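July 2025

So I finally did the thing I've been threatening to do since June and went through every receipt from the last few months. All of them! I dumped the shoebox out on the kitchen table, made a giant iced coffee and got to work. I thought it would take an hour. It took the whole afternoon and most of the evening, and I still have a little pile I couldn't read because the ink had faded to nothing.

The big shock was Heko. I would have sworn I go in there once in a while for socks and dish soap. Nope. 18 receipts. Eighteen!! And hardly any of them are for the stuff I went in for. I kept finding things like a melon baller, and a second melon baller (I must have forgotten the first one). They've got that long aisle by the registers where everything is marked down, and I walk through it like I'm on a leash.

Then there's Tuson, where I'd signed up for the points card because the lady at the counter was so nice about it. I looked up my balance tonight and I have 3000 points, which sounded fantastic until I read the back of the card and saw what that gets me. Eight dollars off. And only on full-price items, and they expire. I sat there doing the math on what I'd spent to get those points and then I stopped doing the math.

I'm not mad about all of it. The rain boots from Morsy were worth every penny and I'd buy them again tomorrow. Same with the good sheets. But the clothes, oh boy. I buy clothes when I'm tired, I can see that now, it's right there in the time stamps. Nearly everything I regret was rung up after work when I was hungry and didn't want to go home and cook. Maybe I should just keep a granola bar in the car.

Two things went back today. The lamp (too tall, I knew it was too tall in the store) and the sandals. The return line at the Trarkport mall was out past the gift wrap desk and moving at a crawl, and the man ahead of me was trying to bring back a grill he'd clearly cooked on. He got store credit! I got a lecture about the missing tag on the left sandal. They took them in the end, but still.

New rule, starting now: a list on paper, and if it isn't on the list I have to go home and sleep on it. I tried this last summer and lasted until the back-to-school sales, and I don't even have anyone in school. We'll see. Heko sent me a coupon this morning for 2 for 1 on bath towels and I do kind of need bath towels.

Laundry tomorrow, and I have to call about the dryer.

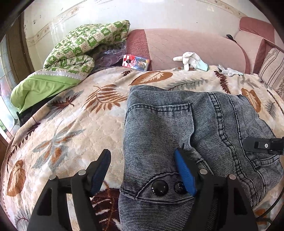

Striped denim on the cream blanket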